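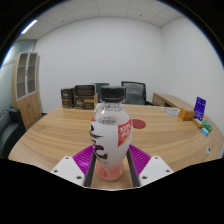

Trinidad Benítez reckons any shared table can be kept clear if every item has a spot, and I'd love to believe it! We've a big curved wooden table in our little office and it fills up with drinks bottles, coasters, papers and product boxes. How do you all keep on top of yours?
Asked 16/07/2018

2 answers

Rochelle Marchetti
Ooh, my favourite subject! Start with the boxes, they're the biggest thing on there. Ours went on a Walness shelf in May and the room felt twice the size. Then do a 15 minute clear-up at the end of the day, everyone joins in, music on if you can get away with it. Bottles and paper cups go first, papers into one tray, coasters stacked in the middle so people use them (they will, if they can reach one!). I like the cheap round ones, a red coaster shows up brilliantly on pale wood.
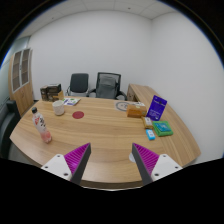

What do you use to clean sticky drink rings off the wood?
Warm water with a drop of washing-up liquid on a well wrung cloth, then dry it straight away along the grain. Try a hidden bit first if you don't know the finish.

makris9
get a bigger bin and put it by the door. worked for us. also label your bottles, so many half drunk ones in our place

2 people found this helpful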